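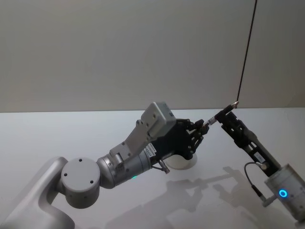
How to make a balloon garland for a kid's party (without losing your mind)

I've made a lot of these now, mostly for cousins and for the end-of-year thing at Barton Elementary, and I finally have a method I like. You need one evening and a hand pump. Please don't try to do it with your lungs, I did that once and had to lie down on the kitchen floor!

What you'll need

100 latex balloons in three or four colors (I mix 5 inch, 10 inch and a handful of the big ones)
A roll of plastic garland strip, the kind with holes
Glue dots
Fishing line
Removable wall hooks
A double-action hand pump

Step 1: Pick your colors

Lay a few uninflated balloons side by side before you commit. They get paler when they're full, so that deep coral may end up closer to peach. My friend Kohei wanted dinosaur green for his son's party and we ended up with something more like mint (still cute, the kid was thrilled).

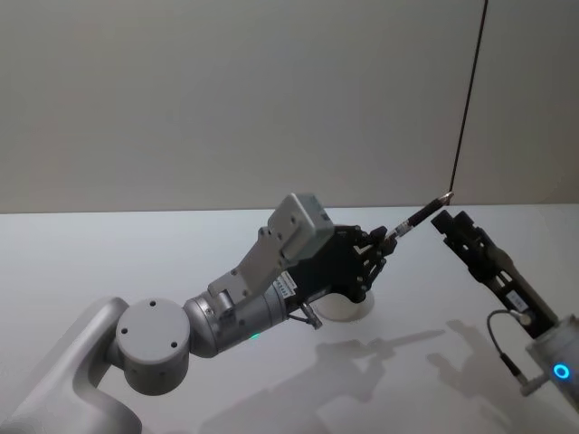 Step 2: Inflate and tie in pairs

Blow up two balloons of the same size and tie the necks together. Stop while they're still round. Once they go pear-shaped they're too full and they'll pop the minute somebody opens a window. I do all the big ones first, then the medium, and I save the little ones for filling holes later.

Step 3: Build your clusters

Twist two pairs together so you get a four-balloon cluster, then push one neck of the cluster through a hole in the strip. Skip a hole, add the next one, and give it a quarter turn so they don't all face the same way. Vary the sizes as you go. My last one used 19 clusters and covered the whole snack table wall, with plenty left over for the doorway. 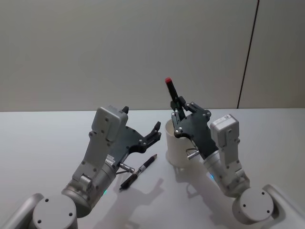
If the strip starts curling up on you, hang one end from a door handle and keep working downward. It's so much easier on your back, too.

Step 4: Hang it

Put the hooks up first and let the adhesive sit for an hour. Run fishing line through the end holes and at every big bend, tie it off, and then step back and look for gaps. Stick the small balloons in with glue dots.

Make it the night before and keep it out of the sun. Outdoors in April mine lasted until the cake, indoors it's usually good for several days.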